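Looking After Bed Linen: Washing, Drying, Folding and Storing

Sheets and duvet covers take more wear than almost anything else in the house, and most of them are spoiled in the wash and not in the bed. The tips below have been collected over a good few years of laundry, with a few sent in by readers.

Washing

Wash new sheets once before you use them. Shop finishes make cotton feel smooth but they also stop it soaking anything up, and the first wash gets rid of most of it. Wash dark or printed sets on their own the first two times.

Turn duvet covers and pillowcases inside out and do up the buttons or poppers. An open duvet cover swallows everything else in the drum, and you end up with a wet ball of socks in one corner.

Don't pack the machine. A double set is a full load in most ordinary washers. You should be able to get your hand in flat above the washing before you shut the door.

Cotton and polycotton are fine at 40 for a normal weekly wash. Go up to 60 if someone has been ill, or if there are dust allergies in the house. Linen should stay at 40 or under. Leave out fabric softener, especially on anything you want to stay crisp.

Stains

Deal with them the same day if you can. Blood wants cold water and a little salt. Tea and coffee come out with washing-up liquid and a soak. Face cream and body oil are the ones that build up on pillowcases and go yellow, and for those I rub in a bit of plain soap and leave it for an hour before washing.

Whites that have gone grey can be soaked overnight in a bucket of warm water with oxygen bleach. Check the label first. Chlorine bleach will turn some polycottons yellow for good.

Drying

Shake each piece hard as it comes out of the machine. Hang sheets folded in half over the line, hem to hem, and peg along the hems where the cloth is double. Pegs in the middle of a sheet leave marks that you will have to iron out.

From November onwards very little dries outside here, so I use a clothes horse in the spare room with the window open a crack and the door shut. Turn the sheets over at bedtime. If you tumble dry, stop while the hems are still slightly damp and let them finish over a door.

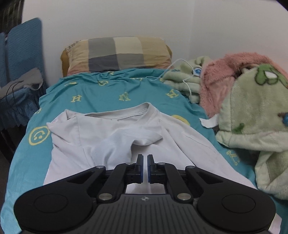 Folding

The bed is the best folding table in the house. It is the right height for most people, it is big enough for a double sheet, and nothing gets dragged across the floor. Smooth the bedspread first so you have a level surface to work on.

For a flat sheet, bring the two short ends together, then fold again the same way. Fold the long strip into thirds and press the air out with your forearm at each stage.

Fitted sheets need a bit of practice. Put a hand inside each of two neighbouring corners, with the sheet inside out. Bring your right hand to your left and flip the right corner over the left so that one sits inside the other. Do the same with the other two corners, then tuck one pair into the other. Lay it down, turn the elastic edges in to make a rectangle, and fold it up like any other sheet.

Renata Olivares wrote in to say she sews a short length of coloured thread inside one corner of each fitted sheet, red for double and green for single. It saves unfolding three sheets to find the right one, and I have done mine the same way.

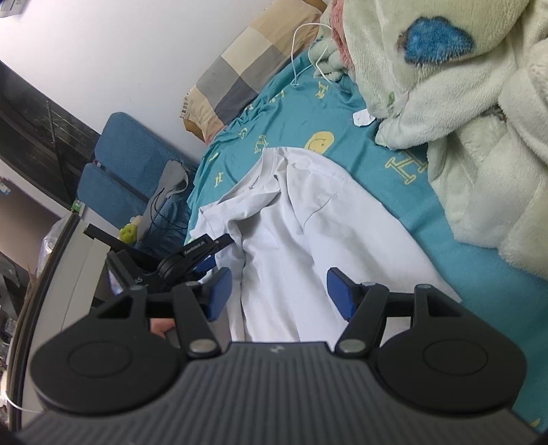 Photo: Dwayne Zamora

Storing

Keep each set together inside one of its own pillowcases. Fold the sheet, duvet cover and spare pillowcase to the same width, slide them in and fold the open end under.

Make sure everything is completely dry before it goes away. Linen that feels cool to the touch is often still damp, so give it another night on the clothes horse. Airing cupboards are good for a day or two, but cotton kept next to a hot tank for months goes brittle along the folds.

Line bare wooden shelves with plain paper or an old pillowcase. Put clean sets at the bottom of the pile and take from the top, so they all get their turn. Bedding you only use for visitors should be refolded along different lines twice a year.

Lavender bags smell nice and may put moths off woollen blankets. Squeeze them now and then, and refill when the scent has gone. Keep them off white cotton, as the oil can leave a mark.

When a sheet wears thin down the middle, the sides are usually still good. They make cot sheets, ironing board covers and dusters. Save the elastic too if it still has any spring in it.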